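3 min read

The Burnach mixing bowl, and what you really get for the money

Mixing bowls are sold with more adjectives than they deserve. The Burnach is a stainless steel bowl. De Luca's catalog calls it a "prep system," though it comes in one piece and has no lid. We stock it anyway, after a long argument, and this page is meant to tell you whether you need one.

Our price is $109 for the case pack. Single bowls can be ordered at the counter but the saving goes away, and at that point I would look at whatever your restaurant supply store has on the bottom shelf before coming to us.

What the maker claims

Grosness, the finish on the Burnach, is said to resist scratches. I asked what was in it and got a brochure. As far as I can tell it is a polish. A metal whisk will mark it within a week of regular use, same as any other steel bowl I have owned, and the marks do no harm. If you want a bowl that stays pretty, use a silicone whisk or hang the thing on a wall.

The brochure also says the bowl is "balanced for one-handed pouring." Try that with it full of pancake batter and let me know. Pour in small amounts, or scoop with a cup.

Scooping is how I'd use it most of the time anyway. A clear plastic cup is handy for this, as you can see how much you've picked up before you lift it clear of the rim. Measuring cups with long handles tend to tip if you leave them standing in the bowl. 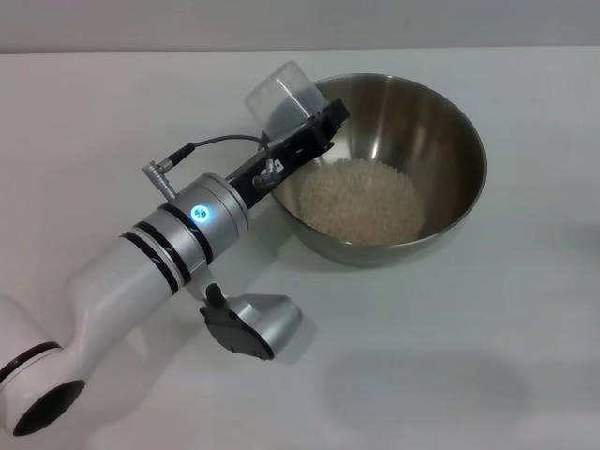 Sizes and weights

Listed weight: 434 grams. On my own kitchen scale one came in at 372, and I don't know where the rest went. De Luca says the listed figure includes packaging. Fine, but then say so on the label.

There is one size. A larger one was promised for December and we have taken it off the order form until we see it.

Bench use

It sits flat. There is no rubber ring on the base, so on a smooth tabletop it will creep while you beat egg whites. A damp dishcloth folded under it fixes that for nothing. Atside sells a silicone mat for the same job, and we carry the mat, and I still use the dishcloth.

Steel is the wrong choice for the microwave, obviously, and people ask every month. It is a good choice for chilling cream. Put the bowl in the freezer for a few minutes first.

Cleaning

Dishwasher or sink. Dry it by hand if water spots bother you. The polish sold alongside it is overpriced and I have asked for it to be dropped from the bundle. White vinegar on a soft cloth takes the spots off.

Warranty

2 years against "defects in manufacture." I can't think what a defect would look like in a bowl, short of a hole. Dents aren't covered. Keep the receipt, and send claims to us first; we get an answer faster than you will.

Should you buy it?

If your old bowl is plastic and smells of onions, yes. If you already own a steel one of any make, I don't see what this adds. The case pack makes sense for a cooking class or a church kitchen where bowls walk off.

Ettore Sartori, counter and orders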